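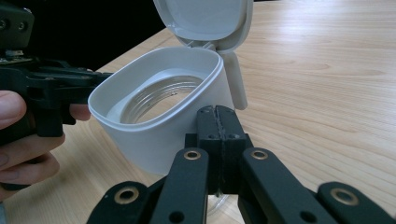

*White container, lid open, on the tabletop.*

# Stustholm depot: my walk-round list before the treaty visit

I've done this list for three visits now and it gets longer every time! Ticks are mine, and so are the grumbles. The Trekthorpe inspectors get to pick any store they like at short notice, so please don't just tidy the one by the gate.

## Gate and paperwork

- [x] **Escort passes printed.** All there, but two had the old Nutley crest on them (I've sent those back).
- [x] **Site map matches what we declared.** It does, apart from the bike shed, which moved. I've put it on the map anyway, because last time we spent most of a morning arguing over a bike shed.
- [ ] **Interpreter confirmed.** Still waiting. Yayra Baidoo is chasing.

## Missile stores

- [x] **Count against the declaration.** 293 declared, 293 on the racks. I went round twice and got the same both times, which cheered me up no end.
- [x] **Seals intact.** All fine. Seal 47 is awkward to read behind the pipe, so bring a torch and a bit of patience.
- [ ] **Fire doors close on their own.** Door 6 sticks halfway and needs a shove. It's reported, but I'd like it mended before we've got visitors standing in the doorway.
- [x] **Floor markings clear.** Repainted in November and holding up nicely.

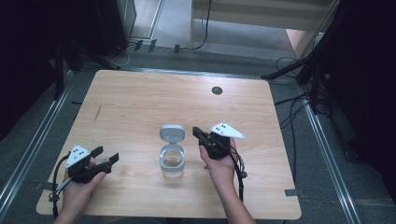 ## Escape routes and crowd limits

- [x] **No more than 50 people in the main hall.** Sign's up, and it counts escorts too, whatever the Darko lot say.
- [x] **Both exits unlocked during the visit.** Checked at 7.30 in the morning, with the night shift still on.
- [ ] **Alarm heard in every store.** Lovely and loud in the hall, very faint in the far store. I'd hold the visit until that's sorted, and I know that won't be popular.

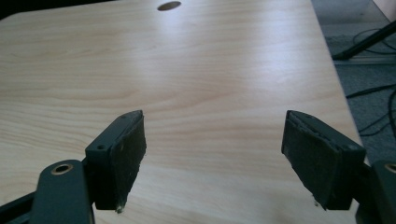 Ekua Sowah: I wouldn't hold the whole visit for the far store. Put a warden with a radio in there and tell Trekthorpe at the opening briefing. They accepted that at Nutley.

Fair enough, I can live with a warden. The alarm box stays unticked until I've heard it for myself, though.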